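Midea Countertop Microwave: Six Months In
Reviewed by Gladys Langat, 8/5/23
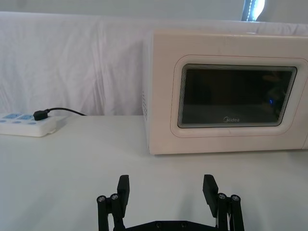 Cream-white, with a dark window in the door.

I bought my Midea in January after the old one finally quit on me halfway through a bag of popcorn, and I have to say I've grown very fond of it! It cost me $100 at the Endus store over in Volville. Oatmeal comes out creamy (use a deep bowl, please, mine climbed right over the rim the first week) and leftover soup heats evenly if you stir it once. I run it at 50 percent power for butter and chocolate, and that has saved me a lot of scorched pans.

My gripes are small. The beep is loud enough to wake my sister Peninah, and the manual is printed in tiny type. I'd still buy it again.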